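Search this site Type and press Enter

2025-03-18
By Heike Tiedemann

Clenden Hall, back storeroom: walk-through checklist with comments

I was asked to use the Vogler sheet again, so I have. My view of it hasn't changed. It has a box for everything and very little room to say what was wrong, so my comments run underneath each line. Marks are OK, NOT OK or CAN'T SAY. The last one isn't on the printed sheet. I added it by hand, and Fabrice Gaillard can take that up with me if he objects.

1. Door opens fully and latches. OK
It opens fully. It latches if you pull it. The sheet doesn't ask whether anyone pulls it.

2. Walkway clear from door to back wall. NOT OK
Ksawery Domański told me the walkway had been cleared. I measured 600 mm between the shelf unit and the stacked chairs, and our own rule says 900. I'd like the tape on the floor redone before I hear again that it's clear.

3. Floor sound, dry, no trip points. OK, with a comment
Dry when I walked it. One board near the door lifts at the end when you step on it. Same board as in September, same answer then ("on the list"). I have asked to see the list.

4. Tall and narrow items can't fall. NOT OK
This covers cardboard tubes, poles, rolled paper and anything else that's a lot taller than it is wide. The advice going around is that tubes are light, so they don't matter. I don't buy it. An empty tube is light. A tube with a rolled banner in it is a different thing, and you can't tell which you've got by looking at it.
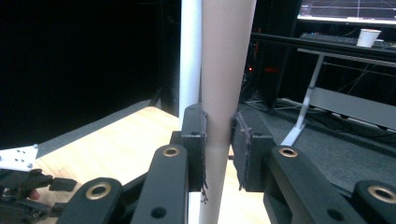 The other half of the problem is that people stand things up wherever there's a gap, and then the gap becomes the place where they live. I want a rack with a bar across the front, or I want them lying flat on the bottom shelf. Mareike Petersen prefers the rack. Either would do. Leaning is what I'm marking down.

5. Cardboard kept away from heaters. CAN'T SAY
The heater was off and pushed into a corner, so I suppose it passes today. Ask me in a cold week.

6. Shelf loads marked and kept to. NOT OK
The label says 300 kg per shelf. It's a Jirnerel label on a shelf that I'm fairly sure didn't come from Jirnerel. Until somebody finds the paperwork I'm treating that number as decoration. Heavy boxes go on the bottom two shelves.

7. Step stool in good order. OK
Feet are on, nothing wobbles. Imke Wiegand replaced the old one and I have no complaint.

8. Lighting works. OK
Both fittings came on. The one over the shelves is slow.

9. Stock list matches what's stored. CAN'T SAY
The Hasenora printout gives 2,448 items. I did not check it and I doubt anyone has. It's a round-off from last year's file with new lines added at the end, as far as I can tell.

Actions
Items 2 and 4: Ksawery, before the next delivery.
Item 3: Fabrice, and please fix the board this time.
Item 6: Mareike to find the load papers or take the labels off.
Item 9: no owner yet. I'm not volunteering.

Result on the sheet: "Satisfactory." The form works that out from the number of ticks. I've signed for the comments only.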